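**Call for participants: household storage and retrieval study, Kustdale**

Trileck is recruiting adults for a diary study on how people store, lose and find small items at home. The study covers stationery, keys, chargers, spare parts, batteries and similar objects. It does not cover clothing, food or medication.

Applications close 2025-08-15. Late applications go on a reserve list.

**Who can apply**

- Age 18 or over
- Living in Kustdale or within 50 miles of it
- At the current address since April or earlier
- Able to write short entries in English, on paper or by phone

Renters and owners are both eligible. Only one person per household may enroll. Employees of Trileck and of Skalteo, which supplies the diary software, are excluded, as are their immediate families.

**What participation involves**

Each participant keeps a diary for four weeks. An entry is made whenever an item takes more than one minute to find. It records the item, the place it was expected, the place it was found and the time spent looking. Most entries take less than two minutes to write.

At the start and end of the four weeks, a member of the study team visits the home for one hour and records the storage in use: drawers, shelves, hooks, open baskets, cups and jars. Closed containers are opened only with permission. Rooms can be excluded in advance on the consent form.
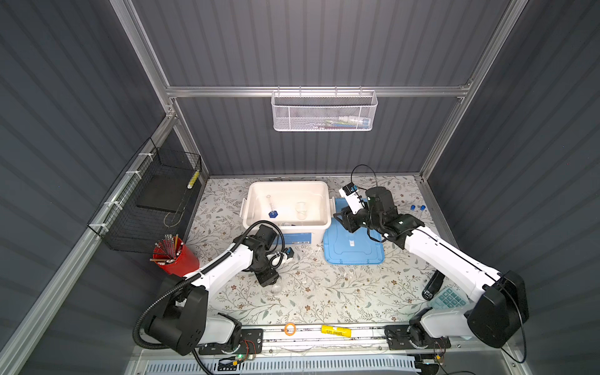
Between the visits, half of the participants will be asked to move one category of item from closed to open storage. The other half make no changes. Assignment is random and cannot be traded or appealed. Storage containers are provided where needed and may be kept.

The pilot diaries produced 3,131 entries, of which 2,613 were complete enough to analyze. The most common fault was a missing search time. The revised diary has a separate box for it – please fill it in even when the figure is an estimate.

**Payment**

Participants receive $50 after the first visit and a further $50 after the second. Anyone who withdraws between visits keeps the first payment. Parking costs are not covered.

**Data**

Diaries are stored under a participant number. Names and addresses are held separately and deleted when the final payment clears. No household will be identified in the report.

**How to apply**

Forms are available at the Trileck front desk in the Nwachukwu Building, or by mail on request. State the number of people in the household and any dates when a visit is not possible. Questions about eligibility go to Milagros Herrera. Questions about payment or consent go to Anselmo Bezerra.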